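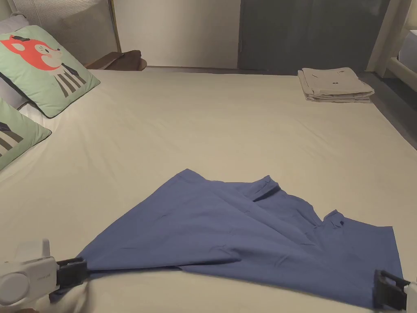

Verstraete to play Skallbridge Corn Hall in July as part of eight-date tour

Skallbridge, July – Four-piece Verstraete will play Skallbridge Corn Hall this month, the third stop on a run of eight shows in support of their new album, Gondthorpe. Doors open at 7pm and the band will be on stage at 8.45pm. Support comes from Kument, who will play on all eight dates.

The Corn Hall show is the band's first in Skallbridge for 3 years. Their last visit was to the back room of the Lamb, which holds 60 people and sold out on the morning tickets were released. The Corn Hall has a licensed capacity of 989 with the floor standing and the balcony seated.

Gondthorpe was recorded over one winter in a former seed warehouse in the village the record is named after. The band lived on site for most of the sessions and recorded the basic tracks together in one room, with drums, bass, guitar and harmonium all going down at the same time. Vocals and brass were added later. The album was mixed by singer and guitarist Gijs Van Wijk, who also wrote most of the words.

"We had played the songs so many times before we recorded them that there wasn't much left to argue about," said Gijs Van Wijk. "The warehouse has a long echo and a tin roof, so if it rained we stopped and had something to eat. You can hear the rain at the end of the second side. We kept that bit."

He added: "The Lamb was one of the best nights we had on the last tour, but we had to leave the harmonium in the van as there was no room for it. It will be on stage this time."

The set will include the whole of the new album, played in order, followed by older songs. There will be a short interval between the two halves. The band will be joined for the Skallbridge show by a brass trio for the songs "Low Field" and "Carrier's Yard".

Kument is a duo playing electric piano and percussion. Their first EP came out in the spring and they are working on a full-length record. Their set begins at 7.40pm and lasts half an hour.

Tickets

Tickets are on sale now from the Corn Hall box office, in person or by telephone, and from the venue's website. Standing and balcony tickets are the same price. Balcony seats are not numbered and are filled on a first-come basis on the night. There is a limit of six tickets per customer.

Concessions are available for students, under-18s and people receiving Universal Credit. Please bring proof to the door. Personal assistants are admitted free of charge, but a ticket must still be booked so that a place can be held.

Tickets can be returned to the box office for a refund up to 48 hours before the show. After that they can be passed to someone else – the name on the booking does not need to match.

Getting in

The main entrance is on Market Street. Step-free entry is through the side door on Tanner's Lane, where there is a bell, and a lift goes from there to the balcony. A viewing platform is available on the left-hand side of the floor and should be booked in advance. Assistance dogs are welcome.

Under-14s must be with an adult and are admitted to the balcony only. Bags larger than A4 have to be left in the cloakroom, which charges a small fee per item. The bar is open from doors until the end of the interval and takes cards only.

The last train towards the coast leaves Skallbridge station at 11.20pm. The station is a twelve-minute walk from the hall. The show is due to finish at 10.50pm. The Market Street car park closes at 10pm, so anyone driving should use the one behind the library.

Merchandise

Copies of Gondthorpe on vinyl and CD will be on sale in the foyer, along with tour shirts and a printed songbook with words and chords for the new album. Kument will also have copies of their EP. The stall opens with the doors and stays open for twenty minutes after the music ends.

Press and photography

A small number of review places are available. Requests should be sent to the Corn Hall press desk and should give the name of the publication and the writer. Photographers may work from the front of the stage during the first three songs of each set, without flash. Gijs Van Wijk is available for telephone interviews in the mornings before the tour begins. Advance copies of the album can be supplied as downloads on request.

Stage times may change on the night. Any changes will be posted in the foyer and on the venue's website.

Ends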